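Docs > Ellia Arm Controller > Teaching > Recording a push task by remote control

Recording a push task by remote control

This page covers recording demonstrations for a tabletop pushing task with the Ellia controller and a handheld remote. It assumes the arm is mounted, homed and reachable from the Plendum console. For hand guiding, see the separate page on free-drive mode. The two methods write the same file format and can be mixed in one set.

Before you start

Fit the straight push rod to the tool flange and tighten the clamp collar. Load the matching tool profile. A wrong tool length shifts every recorded point, and the error is hard to see until playback.

Place the board flat on the table and stop it from sliding. Bolts at the front edge are enough for light pushing. Mark the board position if you plan to record over more than one session.

Set the limits

1. Open Teaching > Workspace and drive the rod tip to each corner of the board. Press Store at each corner.

2. Lower the tip until it touches the board, then raise it 2 mm. Press Set Floor. The controller will not let the tip go below this height while the remote is active.

3. Set the speed cap to 37 mm/s for a first set. Faster pushes knock small blocks over or send them past the target, and both are difficult to correct during a recording.

4. Check that the stop button works with the remote in hand. Do this again after every battery change.

Record a demonstration

1. Scatter the blocks. Change the layout between recordings, including the direction each block faces.

2. Type the instruction before you move the arm, for example "push the blue cube to the heart". Keep the wording short. Do not edit it afterward to fit what the arm did.

3. Hold the deadman switch and bring the tip down in open space behind the block you intend to push. Wait for the status light to turn solid, then press Record.

4. Push through the middle of the block face. If the block starts to rotate, back off, move the tip sideways and push again. Leave the correction in the recording – the policy needs examples of recovery.

5. Stop when the block reaches the target. Release the switch, wait for the tip to settle, and press Save.

Round blocks roll away from an off-center push more easily than flat-sided ones. Approach them slowly and make several short pushes. When two blocks sit close together, choose an approach that does not drag the second one along.
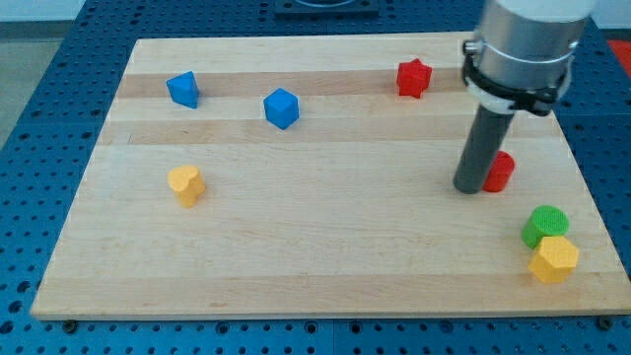
Rod beside the red cylinder. The green cylinder and yellow hexagon are close together at lower right.

Check the set

Replay each file in Mutiso with the arm disabled. Reject any file where the instruction and the motion disagree, or where the tip rests on the floor limit for long stretches. Idle time at the start can be trimmed with the Inent tool; idle time in the middle should be left alone.

Our reference set holds 151 accepted demonstrations across 7 blocks. Smaller sets trained, but the arm often stopped short of the target when the block began near a board edge. If you see the same behavior, record more edge starts before changing any training settings.

This site uses cookies to remember your preferences. Accept | Manage settings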